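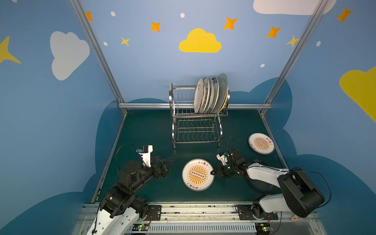 Ticket: Tracking stuck at "Departed Dumden" for a whole group of shipments
Product: Brondine freight portal
Status: Resolved, with a follow-up open

Opening note

Hi all, I run dispatch at Parsons and I'm hoping somebody can look at this before the afternoon trucks go out. Since early this morning a bunch of our loads have been sitting at "Departed Dumden" in the portal and won't move on to the next step. The trucks themselves are fine! I've talked to the drivers and two of them are already unloading at Buser. But customers look at the tracking page, see nothing has changed since 5 a.m., and call me. My phone has been going all morning.

What I see: 52 shipments out of Dumden on last night's run, and 50 of them are frozen. The two that updated normally are both small parcel orders that got added late. No error message anywhere. The map pin just stays put at the Dumden yard.

What I've tried so far: logged out and back in, a different browser, my own phone off the office network. Same thing on all of them, so I don't think it's my computer.

Update, 10:20 a.m.

Support asked me to open one of the frozen loads and send over the event list. I picked a pallet load going to Buser. The list has "Picked up," "Arrived Dumden," "Departed Dumden" and then nothing, even though the driver swears he scanned at the Buser gate (and he showed me the scan on his handheld, with the green check mark). So the scan happened. It just never made it onto the page.

They also wanted me to try the Refresh Events button in the admin menu. I didn't even know we had one. I clicked it, got the spinning wheel for a good while, and it came back with the same three lines. 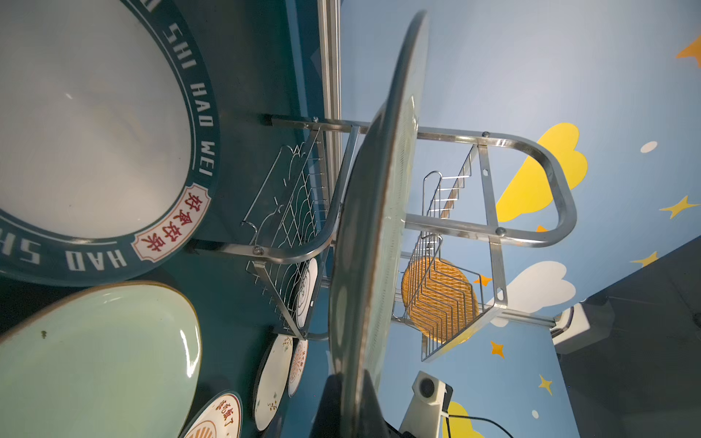 Update, 11:45 a.m.

Okay, a bit of progress. I went through the two loads that worked and put them side by side with a frozen one, field by field, which was about as fun as it sounds. The only thing I could find is the route code. The good ones have the old code, 47. The frozen ones all have the new one, 694, which we switched to last night when the Dumden to Buser run got moved to the earlier slot. The late parcel orders were keyed in by hand by somebody on the night shift who must have used the old number out of habit. Lucky for us, I guess, or I'd have had nothing to compare.

Sent that to support with screenshots of both.

Update, 12:30 p.m.

Support wrote back that 694 exists on the booking side but was never added to the list the gate scanners report against. So the scan comes in, the system looks for a matching route, doesn't find one, and sets the scan aside in a holding queue. They can see our scans sitting there, so nothing is lost. That was a big relief, we bill waiting time off those scans and I really didn't want to rebuild them from driver notes.

They asked me not to change the loads back to 47 myself, which I'll admit I was about two clicks away from doing. If the code gets changed while scans are in the queue they can end up attached twice. Leaving it alone!

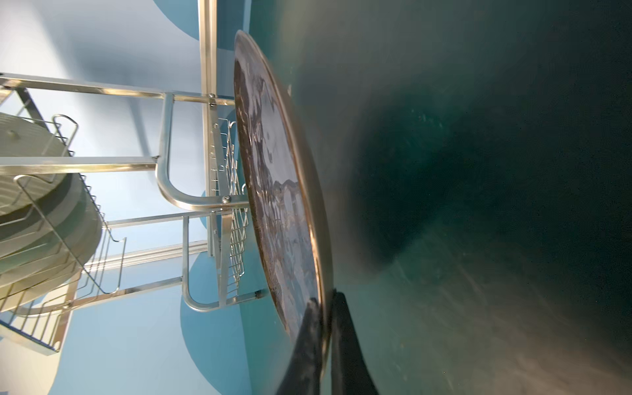 Update, 2:05 p.m.

They added 694 to the scanner list and asked me to test with one load before they released the rest. I used the same Buser pallet load from this morning. Refresh Events, spinning wheel, and there it was: "Arrived Buser," with the correct time from the driver's scan and not the time of the fix. The customer page took a few more minutes to catch up, so if you're testing this yourself give it a little while before you panic like I did.

Update, 3:15 p.m.

The rest of the queue has been released. I've gone down the list and all the frozen loads are moving again. One showed "Arrived Buser" two times, but it cleared when I refreshed it.

Still open from my side: can the booking screen please warn us when a route code isn't on the scanner list? We have another code change coming in May for the return run and I'd like to not do this again. Support says they've logged it as a separate request and will link it here. Fine to close this one once the link is in.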